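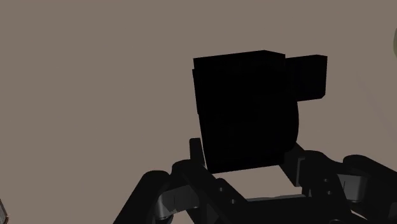 Hofstetter budgets for two gripper arms after a spring of simulated picking

Hofstetter, the repair and parts shop on the east side of Rurnard, will buy two robot arms with two-finger grippers this year, and it has done nearly all of its shopping without a single crate arriving at the loading dock. The shop set out its equipment plan on Wednesday, and the most interesting part is how little of the money goes to the arms themselves and how much goes to everything around them.

The plan grew out of a problem any parts shop will recognize. Hofstetter takes in housings, brackets, covers and castings from old machines, cleans them, sorts them and puts them on shelves. Hardly any of them are a nice shape. They have tabs sticking out of one side, rounded corners where you would like a flat one, and a center of gravity somewhere you would never guess. A gripper that handles boxes all day can make a real mess of a pump cover.

So before asking for quotes, the shop spent the spring running its parts through Zomis, a simulation package it pays for by the month. Staff loaded rough models of 80 parts, the awkward ones first, and let a simulated arm try to pick them up, hold them upright and put them down again. Each part got a long series of attempts with small changes in angle and grip height. It is a wonderful thing to watch on the big monitor in the break room, and plenty of people did, often with a sandwich in hand.

The results changed the shopping list quite a bit. The first draft of the budget had one large arm and a gripper with a wide opening, on the theory that a bigger tool would cover everything. In the simulation, most of the trouble came from fingers landing on a curved edge and sliding, and a wider opening did very little for that. Swapping the fingertips did a lot more. The plan now calls for two mid-size arms, one standard gripper on each, and 6 sets of fingertips in different shapes and pads. Fingertips are cheap next to arms -- the whole group of them costs less than the service contract for one year.

The other big change is the space. Hofstetter had planned to squeeze the arm in next to the wash station. The simulated runs showed that tall parts with something jutting out the side need a lot more clearance on the way up than anybody had drawn on the floor plan. Both arms will go along the back wall, where two old shelving units are coming out. That means new power, a fence with a door, and a patch of leveled floor, all of which now have their own lines in the budget. They had been lumped together as "misc." in the first draft, and misc. was not nearly big enough!

For other small shops thinking about doing the same thing, the plan has some useful numbers in it. Hofstetter is setting aside 900 hours of staff time for the first year, covering training, setup and the slow weeks when the arms will be less help than a person with gloves on. It is also holding back a reserve for spare fingertips, pads and cables. The shop expects to wear out pads faster than the supplier's chart suggests, given how gritty some of the parts are when they come in.

What the simulation can't settle is still on the list too. The models are clean and the real parts are greasy, so the grip tests will be run again on real castings before the second arm is paid for. The purchase is split in two for that reason. The first arm is due in September, and the order for the second one goes out only if the first can get through 1000 picks from the mixed bins with a drop rate the shop can live with. The supplier, Ema, has agreed to hold its price on the second arm through the end of the trial.

Nobody's job is going away under the plan. The arms will take over the lifting and turning between the wash station and the sorting bench, which is the work that sends people home with sore wrists. Sorting and inspection stay with the staff, and two people from the bench have already asked to be trained on the new cell.

This is a great way to plan a purchase like this, and it would be good to see more shops of this size try it. The monthly fee for the software came to a small slice of what the wrong arm would have cost, and the shop comes out of it with a floor plan that fits, a parts list that makes sense and a crew that already knows what the thing is supposed to do.

The shop plans an open afternoon once the first arm is running, starting at 3 p.m., with the bench crew doing the demonstrations. Visitors can bring a part of their own to try, as long as it fits through the side door and has been drained of oil first.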